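4.2 What counts as put away

Most of the work on tidying that we have read takes the end state for granted. A toy is on the table, then it is in the box, and the table is tidy. The Vasside scale, which we used in the first round, scores a table this way: one point for each item in its container, none for each item outside it. We doubt that it measures what people mean by a tidy table, and the sessions in Room 304 did little to change our minds.

The table there is a table-tennis table, dark blue with white lines, and it was chosen because it was big enough. It also belongs to a room with other uses, with shelves, a desk telephone and framed pictures on the wall.

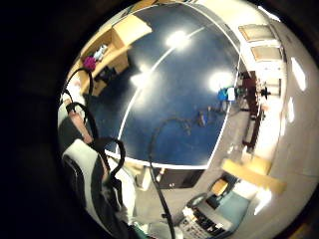
The scale has nothing to say about cables. Under its rules a cord lying across the middle of a table costs no points, since no container is named for it. We asked our raters to give a plain opinion before they used the scale, and they kept bringing cords up. One wrote that the toys did not bother her at all but the wires made the whole thing look abandoned. The Granix checklist does list cords, though only under safety, and it treats a coil and a tangle as the same thing. We find this hard to defend. Someone who has looped a cable has done some tidying, even if the cable is still in the way.

The second problem is the box. An ordinary cardboard box with its flaps standing open takes up a good deal of a table, and both scoring systems count it as part of the solution. Our raters split on this. Some saw a box waiting to be filled. Others saw one more thing to clear up, and wanted it closed, or on the floor. We have not found a rule that settles the matter, and we are wary of the ones that claim to.
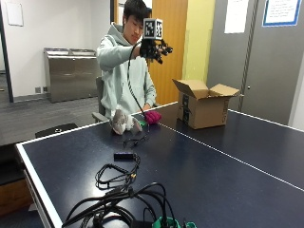

Bañuelos Reading Group on Household Order, Urnach
Section text revised in June

Soft toys make all this worse. A block is in a box or it is not. A plush animal with long ears can be mostly in, or in and hanging out, or lying on top of the flaps, and the Vasside manual offers two lines of advice on such cases, which contradict each other. It also has no view on how a toy should lie. We saw raters mark down a toy on its side and let an upright one pass, though both were on the table and should have scored the same.

There is also the question of when to stop the clock. With 3 toys in play, a table can have one in the box and the others still out near the edge, and a score taken then says very little. It could be a job half done. It could just as well be a person deciding what to take out. We used to report such scores as partial tidying. We no longer think the phrase is justified without a record of what came before.

Figure 1. A partly sorted table. The pale blue toy is in the open box; the magenta toy and the cream-white one are on the tabletop. The Vasside scale gives this table one point and ignores the cable.

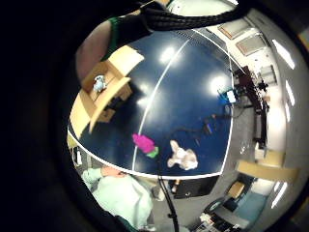 4.3 Limits of the rater comments

The written comments should be read with some care. Raters saw the same table many times and may have become fussier, or simply bored. They also knew that the study was about tidying, and people who are asked about mess tend to find it. We did not ask anyone to rate a table they used themselves, and we suspect the answers would have been kinder. A second room, with a smaller table and a lidded bin in place of the box, would be a fairer test of the scale than more sessions in the same room.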